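Nasaleo folding service, trial at the Landolow sorting room
Second progress report, covering through the end of December
Prepared for the Abubakari fund by Murray Gauthier

1. Where we stand

We are halfway through the trial you are paying for. The short version is that the Nasaleo arms can handle laundry, that they handle it slowly, and that I do not yet see the service we were quoted. The supplier, Plutberg, would put it more kindly, and their comments are at the end of this report as you asked.

The sales sheet describes a two-arm station that takes mixed donated clothing, folds it and sorts it into boxes, with a person looking in from time to time. What we have is a two-arm station that does parts of that job on garments we have picked out for it, with a person standing close by. The distance between those two things is most of what follows.

2. Work done this period

The station ran 1,864 attempts. An attempt is one garment picked up and either put in a box or folded and set down. I asked for one number that covers everything and Plutberg asked to leave out attempts stopped by hand. I have kept them in. If our staff have to step in, that is a cost to us, whatever the software calls it.

Moving garments between boxes went best. By our own log, 80 percent of those attempts ended with the garment in the correct box and no help given. T-shirts and thin cloths did well. Jeans did poorly, mostly at the waistband, where the gripper takes hold of one layer and leaves the other.

Folding is a different story. A plain shirt laid flat will usually come out as something you could put on a shelf. A shirt that starts in a heap often will not. The sales video starts every shirt flat, and I would like that mentioned in anything the fund publishes.

3. Time and labor

Setup at the start of a shift takes around 30 minutes, including the arm check and laying out the first garments. The sales sheet says "ready in moments." Plutberg says this will come down once the startup check is automatic. That was also the answer in the first report.

Our four-person shift has not become a three-person shift. One person is at the station whenever it runs, and that person is faster than the station. I don't say this to be harsh. It is the comparison the fund asked me to make, and so far it comes out the same way each time.

Noise is fine. Cable runs on the floor are not, and I have asked for covers before the next period.

4. Steaming and finishing

The quote lists "garment finishing" as an add-on at extra cost. I would hold off on paying for it. Steaming is not part of any attempt in the log, and when I asked to see a written plan for it I was sent the sales sheet again. Until there is a test with a pass mark we both agree on, I can't tell you what the add-on would buy.

5. What I would like before the next payment

A run on unsorted garments straight from the donation bags, chosen by us and not looked at by Plutberg beforehand.
A full shift with the attendant seated away from the table, with each call for help written down.
A price per garment that includes the attendant's wages. The present figure leaves them out.
A clear answer on who pays when a gripper finger wears through. We replaced 4 this period and were billed for all of them.

If the first two go well I will say so in the next report, and gladly. The supplier's engineers answer the phone and the arms have been safe to work near. Those things count for something, but they are not what the money was meant for.

6. Pictures from the trial

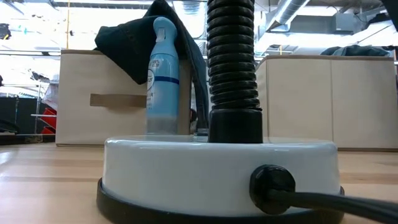 The second picture has the arms, with a turquoise cloth in one gripper. 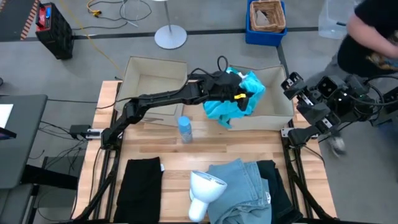

7. Supplier's comments

Plutberg read a draft and replied that the 80 percent figure is fair, but that the overall tone is not. In their view a trial at this stage should be judged on whether the numbers are rising, and they point out that the box work has improved since the first report while the folding software has had only one update. They accept the run on unsorted garments and ask that wet items and shoes be kept out of the bags. On the attendant, they say a seated shift is possible now if we allow the station to skip a garment it cannot manage and leave it for a person later. They do not agree that wages belong in the price per garment, and would like to talk to the fund directly about that and about the gripper fingers.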